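# May, starch paste notebook, 14:30

Third batch for the map linings, and I'm so pleased with this one!
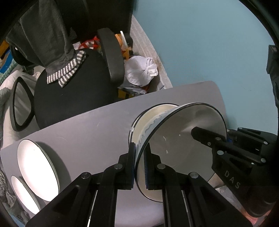

*Steel bowl on its side, creamy white residue up the inner wall.*

Recipe as it stands: 30 g wheat starch to 500 ml water, soaked overnight, then cooked slowly in the Mesar pan with constant stirring. It goes thin, thin, thin, and then all at once it turns glossy and drops off the spoon in a sheet. Took it off there and gave it another 5 minutes of stirring away from the heat. Sieved twice once cool.

Conceição Barreto says her old workshop in Cirkville always cooked for longer and let the paste down with water afterwards. Worth trying side by side. She also swears by the Feyisa brush for laying out — wide, soft, holds a ridiculous amount — and having borrowed hers for an afternoon I'm converted.

Tests on offcuts:

- Thin tissue on the blue-backed chart paper: lovely. Flat after pressing, no cockling at all, peels only with real effort.
- Heavier tissue, same paste: edges lifted at two corners. Paste too thin for it, I think, or I was stingy at the margins.
- Fuvedex blotters against our old felts: the blotters win easily. Changed them after half an hour and again before leaving.

The 1,000 ml batch last month went lumpy in the middle, so I'm sticking with small cooks until I trust my arm. Label the jar this time!! Anything older than a few days goes in the bin, however good it looks.

Next: repeat the heavy tissue with 5 g more starch, and try lining the torn estuary sheet if C. is happy with the corners. Need to order more tissue, and ask whether the big press is free.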